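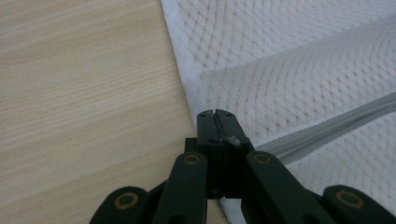 ## The Balcony Rule

The letter from Flonemeck came under the door in March. It was two pages, and the second page was only a place to sign.

I read it standing in the corridor with my shoes still on. From now on, it said, no owner or tenant in the Tasari building may dry clothes on the balcony, on the rail, or on any rack which can be seen from the street. The first fine was 1,000. For the second one they wrote only "to be decided," and this frightened me more.

I had bought my apartment on the sixth floor eleven months before. In my country my grandmother dried everything outside, the sheets, the peppers, one time a carpet which four men had to lift. When the agent showed me the Tasari, I did not look much at the kitchen. I went to the balcony and held up my hand to feel from where the wind was coming. It came from the river side, steady and dry. I signed the papers that same week.

My neighbor across the hall was an old woman with a very straight back. She had lived in the building when it was still called the Escobar and belonged to one family. I knocked and showed her the letter.

"Yes," she said. "I have it also."

"Can they do this?"

"There was a vote."

"I did not vote."

"You gave your proxy to Flonemeck when you moved in. It was the blue form." She looked at me with some pity. "Everyone signs the blue form."

She gave me tea. Her balcony had a chair, a pot with rosemary, and a line so thin that I did not see it until the light changed. On the line were two dish towels. She saw that I was looking at them and moved her chair a little so that she sat between me and the towels.

For three weeks I obeyed. I paid for the dryer in the basement, which took coins and gave back the shirts hot at the collar and damp under the arms. I hung the rest over the doors. The apartment began to smell like a school in winter. At night I opened the balcony door and the wind came in and moved the curtain, and I lay there and thought how much of it was going past for no use.

Then one evening I saw a pillowcase on the fourth floor of the Ronetti, the building opposite to ours. It was yellow. It hung there until it was dark, and in the morning it was gone. The next evening there was a shirt beside it. I understood that the person hung the laundry after the office closed and took it in before the office opened. The Ronetti was also managed by Flonemeck. All our street was.

I put out one towel that night at ten o'clock. I could not sleep well. At five thirty I went out in my bare feet to take it, and it was dry, and stiff, and it smelled of cold air and a little of the river. I stood with my face in it for quite a long time.

On the floor below somebody was also awake. I heard the small sound of a wooden clothespin dropped in a tin, and then another. Neither of us spoke. Farther down a door slid closed.

After this I began to know the building in a different way. In the elevator we were as before, we looked at the numbers. But I knew that the man with the briefcase washed his running clothes each night, and that the couple on the third floor had a new baby, many days before the stroller appeared in the lobby. I knew that my old neighbor had more than two dish towels. She owned a red nightgown with long sleeves, and on windy nights it flew straight out from the building like a flag for some country I would like to visit.

The next letter arrived in summer. It said that the monthly fee would rise from 1,000 to 1,025, because income from the basement dryers was lower than expected. There was a blue form with it, to be returned before the next meeting.

I took my form across the hall. The old woman opened before I knocked. She had hers in her hand, not signed, and she was already wearing her coat.

"The fourth floor first," she said. "They have a baby and they will be home."

"The baby is on the third," I said.

She thought about it, and looked up, as if she could see the line through the ceiling.

"There are two babies," she said, and pressed the button for the elevator.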